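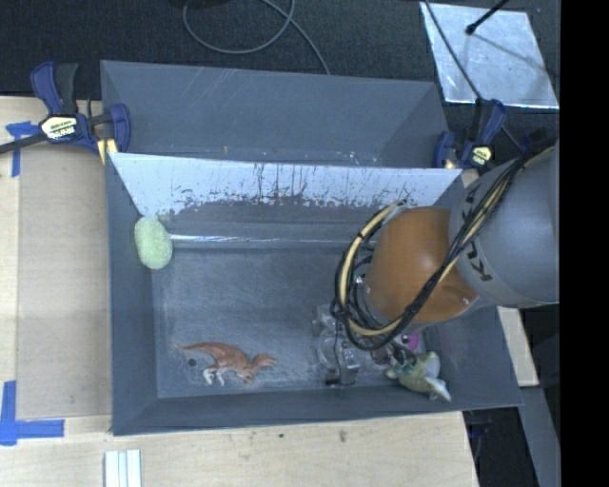

그림 1. 빈 피킹 시험 셀. 전방 빈의 대상물 4종과 KUKA 로봇 팔, 빈 접합부 양단의 클램프.

과제명: 비정형 물체 취급 로봇 셀의 안전·운용 기준 정립 (Gudum)
수행기관: Watumex 자동화연구실
제출일: 2025년 8월 28일

1. 보고 기간 중 진행 사항

6월 착수 이후 운용 기준서 초안을 작성하고, 시험 셀 1기에 이를 적용하였다. 기준서는 작업영역 고정, 속도 제한, 케이블 관리, 기록 보존의 4개 장으로 구성된다. 위험성 평가는 ISO 12100의 절차를 따랐으며, 로봇 시스템 통합 관련 항목은 ISO 10218-2를 참조하였다.

초안 적용 상태에서 파지 시도 1356회를 수행하였다. 이 중 기록 요건을 모두 충족한 시도는 1240회이다. 나머지는 대부분 시작 시각 또는 대상물 코드 누락으로 분석에서 제외하였다. 로그 양식의 해당 칸을 필수 입력으로 변경한 뒤에는 동일한 누락이 보고되지 않았다.

2. 기준별 적용 현황

2.1 작업영역 고정
빈 두 개를 전후로 배치하고 맞닿는 부분의 양쪽 끝을 바 클램프로 체결한다. 체결 상태는 교대 시작 시와 비상정지 복귀 후에 점검한다. 빈 위치가 기준점에서 벗어난 경우 재교정 전까지 자동 운전을 금지한다. 그림 1의 좌측 테이블에는 파란색 테이프가 부착되어 있다. 테이프는 위치 확인의 보조 수단으로만 인정하며 고정 수단으로 간주하지 않는다.

2.2 속도 제한
빈 내부 접근 구간의 공구 중심점 속도 상한은 80 mm/s로 정하였다. 빈 상단 이송 구간은 400 mm/s이다. 상한 변경은 위험성 평가 개정 후에만 허용한다. 교시 작업 중에는 구간에 관계없이 낮은 쪽 값을 적용한다.

2.3 케이블 관리
팔 외부로 배선되는 케이블 다발은 타이로 묶되 손목 회전에 필요한 여유 길이를 둔다. 여유분이 만드는 고리가 빈 측벽이나 클램프에 걸릴 가능성은 초안의 점검표에 없던 항목으로, 개정안에 추가하였다. 점검은 전 관절을 저속으로 가동 범위 끝까지 이동시키며 육안으로 실시한다.

2.4 대상물 및 빈 표면
대상물은 봉제형 물체, 공룡 및 동물 완구 등 형상과 표면이 서로 다른 품목을 혼합한다. 빈 내면의 긁힘과 마모는 비전 인식 조건에 영향을 줄 수 있으므로 월 1회 촬영하여 기록에 첨부한다. 교체 판정 기준은 아직 확정되지 않았다.

3. 미결 사항

- 빈 내면 마모의 정량 판정 기준. Matić 측 측정 절차서 수령 후 검토 예정.
- 그리퍼 배선의 교체 주기. 현재는 외관 점검 결과에만 의존한다.
- Anach 현장 셀로의 확대 적용. 현장의 테이블 치수가 시험 셀과 달라 2.1항의 클램프 배치를 별도로 검증해야 한다.

4. 차기 계획

기준서 개정 1판을 배포하고 Anach 현장에서 예비 점검을 실시한다. 속도 상한은 현행 값을 유지한다. 예산 집행은 계획 범위 내이며 비목 변경 요청은 없다. 점검표 개정본은 별첨 2로 제출한다.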